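From: Humaira Khattak
To: supper-swap list
Date: Sun 24 February
Subject: Re: [supper-swap] Do we really need place settings?

Oisín Duggan wrote:
> I love these suppers, but last time I spent longer laying the table
> than I did on the soup. Could we go back to a pile of forks in the
> middle and everybody grabs one? Also, who has my Kováčik casserole?

Oisín, the casserole is at my place, sorry!! It came home with me in January and I've been making beans in it ever since (very good beans, if that helps).

On the forks, I'm half with you. My grandmother laid a full table every night, even for toast, and I used to roll my eyes at it. Now I kind of like the ten minutes of fussing before people show up.

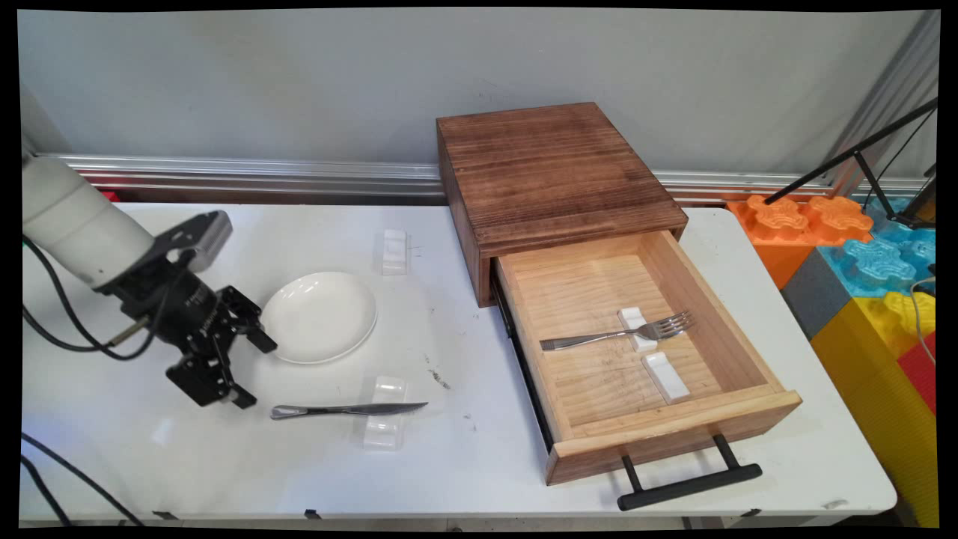
What I'd happily drop is the three courses. Last month we ate at 9 and I was asleep on Meltmont Street's worst bus by the time dessert would've been served. One big pot, bread, a salad if somebody feels like it, done. I can do the lentil thing for 10 people, it only takes 800 grams of lentils and almost no attention.

If we do keep the knives and forks proper, I have a few bits to lend, just tell me before Thursday so I can dig them out. 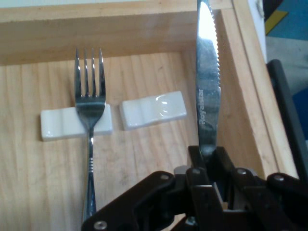

Two of the white cutlery rests, in the wooden tray.

Whoever is hosting next, please say whether your oven works. I'm looking at you, Oisín. And do you want the casserole back clean or with beans in it?

Humaira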